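Clelari Trip Planner – Help Forum
Bookings and Itineraries > Multi-leg trips

Overnight ferry pushes my hotel check-in to the wrong night (Stikholm route)
Status: Solved
App: phone and web, both up to date

Hi all! I'm putting this in as a ticket and also posting it where other people can see it, because I searched for ages and found three threads that sounded like mine and then just stopped. I'll keep adding to it as I go.

We're planning our anniversary trip for December. It's 10 nights: train up to the coast, the overnight Bromunum boat across to Stikholm, four nights at the Millet guesthouse in the old harbor, and then a slow wander back down by bus with a few stops we haven't settled on yet. I've done all of it inside Clelari so my husband can see it on his phone and stop asking me what time the boat is. (He still asks me what time the boat is.)

The trouble is the join between the boat and the guesthouse. The boat leaves at 10:40 in the evening and gets in the next morning at 7:15. The Millet booking should start on the day we arrive. What Clelari does is put the check-in on the evening we sail, so according to the app we're asleep on a boat and also asleep in the harbor, and then on our last night in Stikholm we have no bed at all.

If it was only a display thing I'd live with it. But I booked the guesthouse through the app, using the "add a stay after this leg" button, and the confirmation email has the early night on it too. So I think the real booking is wrong, and the Millet only has a handful of rooms.

What I've tried so far:

Deleted the ferry leg and added it again. Same result.

Changed the arrival time by hand to 7:15 with the "next day" box ticked. It looks right until I save, and then the tick is gone. I did this on my phone and on the laptop and it un-ticks itself on both.

Logged out, logged in, restarted the phone, the usual.

Moved the stay by dragging it one day along. This nearly worked! It slid over nicely, and then a red bar came up saying "stay dates are locked by provider" and it jumped back.

Made a brand new trip with nothing in it but the boat and the guesthouse. Same thing again, so I don't think it's something odd in my big itinerary.

I haven't canceled anything yet. The rate I got has 15 percent off for booking four nights together, and I used 4,000 points on top of that, and I'm scared that if I cancel, the points will go off somewhere and not come back. Can somebody tell me if they're returned straight away?

Attachments added to this ticket:

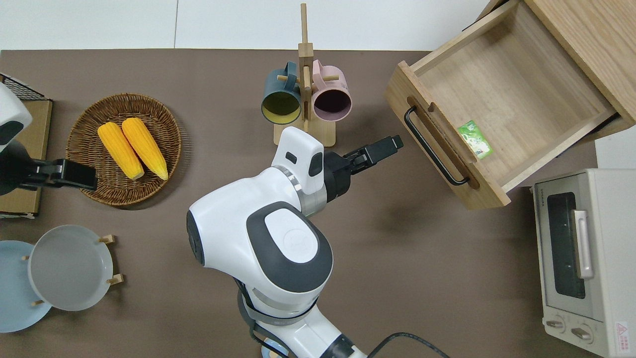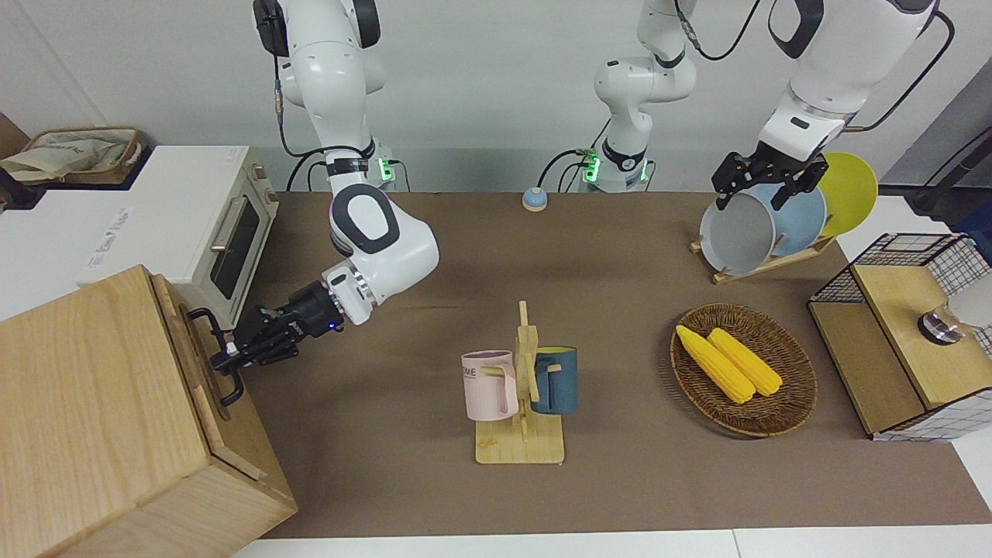
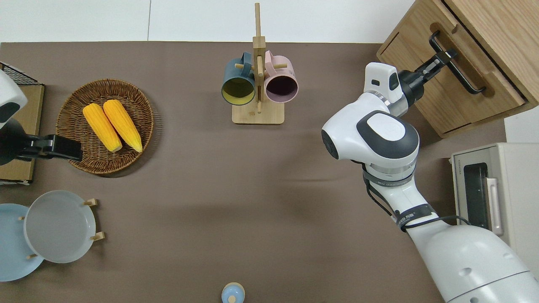
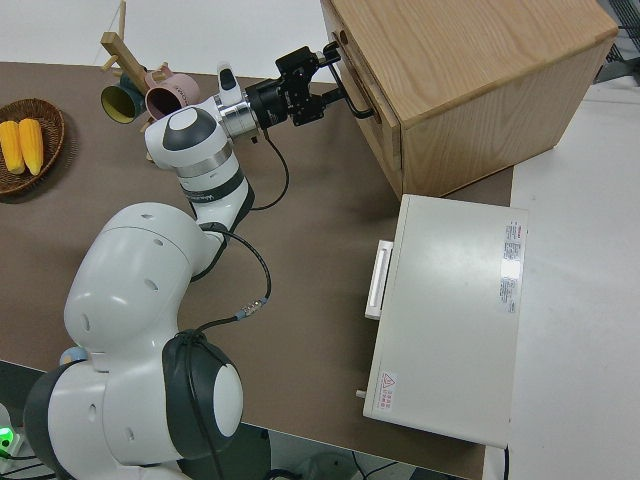
Attachments 1 to 4: robot arm at a wooden drawer, box or cabinet

Update, same evening

A couple of you asked whether my home time zone is set right. It is, I checked. But that got me poking around in the settings, and I found that the trip itself has its own time zone, separate from mine, tucked under the three little dots next to the trip name. Mine was set to "follow first leg". I changed it to "follow each leg" and the train times moved by an hour (wrongly, thanks) and the ferry didn't change at all. So I put it back.

Somebody else asked if it happens with other overnight things. Good question, so I made a pretend trip with a sleeper train in it, and that one was perfect. Leaves at night, arrives in the morning, hotel starts on the morning. So it's the boat, or boats in general. I tried a day crossing with Bromunum too and that was fine, which I suppose it would be, as there's no midnight in it.

Update, next morning

First reply from Clelari support came in. They were friendly, but it was a list of things I'd already done (log out, log in). I wrote back and pasted in my list from up above. I also asked about the points again as they'd skipped that part.

While I was waiting I rang the Millet, which I should have done first. The lady on the desk found me right away and yes, they had us arriving a day early. She said the room we've got is free for the extra night at the other end, so she could shift the whole thing along, but the booking came in through Clelari and she isn't able to touch the dates on those. What she could do was pencil us in for the right nights and leave a note on it. She was lovely about it. She also told me the bakery on the harbor steps opens before the boat gets in, and that we can leave our bags with them and go and have breakfast, so I've put that in the itinerary. It went on the correct day, by the way. Breakfast works!

I felt a lot better after that. If you have the same problem, call the place.

Update, afternoon

Second reply, from a different person, and this one had clearly read the whole thread. It's a known fault with how the Bromunum timetable comes into the app. The overnight sailing arrives as one entry with a departure date and no arrival date, and when the arrival date is blank the app fills in the departure date. That's why my "next day" tick wouldn't stick: every time I saved, it went and fetched the timetable again and wiped out my change.

The workaround they gave me:

1. Open the ferry leg and tap the three dots.
2. Choose "unlink from operator". It warns you that you won't get delay alerts for that leg any more. Say yes.
3. Now set the arrival time and tick "next day". Save it, close the leg, and open it again to be sure it's still ticked.
4. Go to the stay and choose "request date change" – don't drag it, dragging is what brings up the red bar.
5. Wait for the guesthouse to accept.

Step 2 is easy to miss. On the web version it's a small gray line at the bottom of the page, and I scrolled past it twice. On the phone it's much clearer.

I did all that, and the tick stayed! I closed the app and opened it again several times just to look at it.

Then I sent the date change. It said to allow up to a day, but I called the Millet back and the same lady accepted it while I was on the line. It took 17 minutes from me pressing the button to the new confirmation landing in my inbox, and most of that was us talking about ferries. Right nights, same room, the discount still on it, and the points never left because a date change doesn't count as a cancellation. So that answers my own question. I did ask support what would have happened if I'd canceled, and they said the points do come back but not straight away, and the rate isn't held for you in the meantime. I'm very glad I sat on my hands.

Last bits, then I'll mark it solved

The boat leg now has a broken-chain icon on it, and I don't get alerts for that sailing. I've signed up for text messages from Bromunum directly on their own site instead, which was free and took a minute.

My husband's copy of the trip still showed the old dates until he pulled down to refresh. If you're sharing a trip, make the other person do that.

The calendar export is still wrong for me. The ferry shows up as ending before it starts, so my calendar won't draw it at all. I've deleted that one entry and typed it in by hand. Support say this will be mended along with the timetable problem, and they've given me no date for it. I've asked for that part to be kept open as its own ticket.

And to the person who messaged to ask about cabins on the overnight boat: we went for an inside one on the lower deck, as the ones with a window were nearly double. I'll report back on the noise when we're home.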